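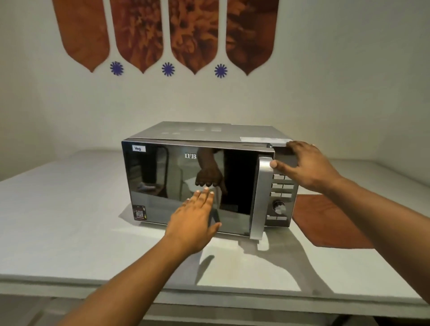 *One hand on the microwave door, the other at the top of the control panel, during a demonstration for the Domthorpe kitchen project.*

**Domthorpe kitchen project reaches 459 microwave demonstrations**

December 7, 2022 - The folks behind the Domthorpe kitchen project have been busy since August, and this week they were happy to share how far they have come in teaching a household robot to use an ordinary microwave oven. The count now stands at 459 demonstrations, every one of them performed by a person, and the team at Hurasano hopes to reach 1,000 before the first long round of tests with the robot itself.

The idea is a friendly one to anybody who has ever taught a child to cook. A person goes through the job by hand, at an easy pace, and the movements are recorded from the point of view of whoever is doing the work, so that the robot's software can learn where hands go and in what order. Opening a door, pressing a button, turning a dial - these are small things, but they take a good deal of patience to show well, and the appliances differ so much from one kitchen to the next (the one in our photo is an IFB model with a round dial and rows of push buttons) that a single afternoon of recording never goes very far.

Biljana Trajkovski, who leads the demonstrations, told us that glossy doors are her favorite challenge, as the reflections can make it look as if there are more arms at work than there really are. "We could have picked a dull door and had an easier time of it," she said, "but people have shiny kitchens, and I would like the robot to feel at home in them."

Of the recordings made so far, 188 were done by remote control, with the person steering a pair of robot arms from a desk across the room. Those take longer, and Trajkovski says newcomers usually need 2 sessions before they stop squeezing the handle too hard. The rest were done with bare hands.

Next on the list are a kettle and a toaster, and after that the team will move its equipment over to Zudari, where a second kitchen is being fitted out for the winter recordings.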